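Wie lernt ein Roboter, einen Hebel zu finden?
Von Pirjo Räsänen, Roboter-Club Murville

In unserem Club bauen 16 Kinder an einem Roboterarm. Er heißt Vodov. Im Juni wollen wir mit ihm zu einem Wettbewerb fahren. Die Aufgabe dort lautet: Der Arm soll den Hebel an einem Bürostuhl finden und bewegen.

Für dich ist das leicht. Du sitzt, greifst mit der Hand nach unten und fühlst den Hebel. Du musst nicht einmal hinschauen. Vodov kann nicht so fühlen wie du. Er hat eine kleine Kamera am Handgelenk, und mit ihr sucht er unter dem Sitz.
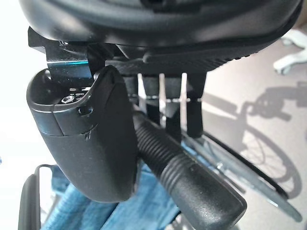
Warum ist Schwarz auf Schwarz schwierig?

Ein Computer sieht keinen Hebel. Er bekommt nur viele kleine Punkte, und jeder Punkt ist hell oder dunkel oder hat eine Farbe. Der Hebel ist schwarz, aber der Sitz darüber ist auch schwarz. Zum Glück hat der Hebel viele Rillen und am Ende eine runde Kappe. Nach solchen Merkmalen kann das Programm suchen.

Wie üben wir?

Vilho Laitinen, unser Trainer, hat uns erklärt, dass ein Programm viele Beispiele braucht. Wir haben schon über 101 Bilder gesammelt. Auf jedem Bild malen wir am Computer eine Linie um den Hebel. Das dauert lange und ist manchmal ein bisschen langweilig.

Danach darf Vodov es selbst versuchen. Bei der letzten Probe hat er den Hebel bei 7 Versuchen dreimal gefunden. Nun üben wir mit mehr Licht von der Seite.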